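Skerby two-piece soap dish: a long review of a small thing

Posted 2026-08-10 by Raíssa Queiroz

I have bought more soap dishes than a reasonable person should. Bar soap is cheap and lasts a good while, and every dish I've owned has tried to turn it into paste. So when Skerby started advertising a dish that "doubles the life of every bar," I rolled my eyes and ordered one anyway.

Let's start with that claim. Doubles it compared to what? A bar left in a puddle? A bar on a wire rack by an open window? The box doesn't say, and neither does the website. There is a line about "2000 showers tested" with no word on whose showers or what kind of soap. I wrote to ask and got a reply with order number 3574 in the subject line and a coupon in the body. I did not use the coupon.

The dish itself is fine. It comes in two parts, an outer tray and a ridged insert that lifts out. The bar sits on the ridges and the water runs down between them into the tray. That's the whole idea, and it has been the whole idea of soap dishes since my grandmother's. Skerby calls it a "dual-stage drying platform."

I used it for nine weeks, five in the shower and the rest next to the kitchen sink. I stuck with the same plain white bar soap I always buy, nothing with oatmeal or oils in it, which go soft no matter what you put them on.

In the shower I was not impressed. The tray has no drain hole, so whatever runs off the soap stays underneath it. If your shelf gets hit by the spray, the tray fills up and the bottom of the bar ends up sitting in it. I was emptying it every morning, and on the days I forgot, I had the same gray slime I get from a saucer. A dish that has to be poured out daily doesn't belong in a shower, whatever the box says.

By the kitchen sink it did a lot better. The only water there comes off your hands, and the ridges cope with that. The bar stayed firm on the underside and didn't weld itself to the plastic. I'd empty the tray when I wiped the counter and that was enough.

Cleaning is easy, and I'll give them full credit for it. The insert pops out with a thumb. Soap scum collects in the grooves, but an old toothbrush and hot water take care of it. My old Barbosa ceramic dish had a molded pattern on the bottom that I never once got properly clean.

It does slide. There are no rubber feet — just smooth plastic — and on a wet counter one push with the bar sends it toward the edge. I ended up putting a folded dishcloth under mine. For the price, feet should be included.
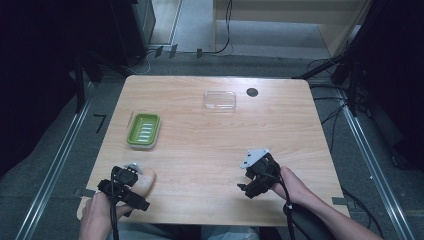
Does the ridged insert make the soap last longer? A little, as long as the tray gets emptied before the water reaches the ridges.

I also tried two others in the same stretch. The Gredex is a one-piece sloped tray that drains straight into the sink, and it kept the bar drier than the Skerby did. It has to hang right over the basin, though, and mine left a soapy streak down the side that I was forever rinsing off. The Rustetti is a wire basket with suction cups. Good airflow, terrible cups. It fell off the tile twice the first night and I sent it back.

Who should buy the Skerby? Someone with a dry spot by a sink who wants a dish that comes apart for washing. If you need one for the shower, get something with a hole in it. And if you already own a dish with ridges, keep it — this one does the same job with a fancier box.

Mine is staying in the kitchen. I still don't believe the number on the package.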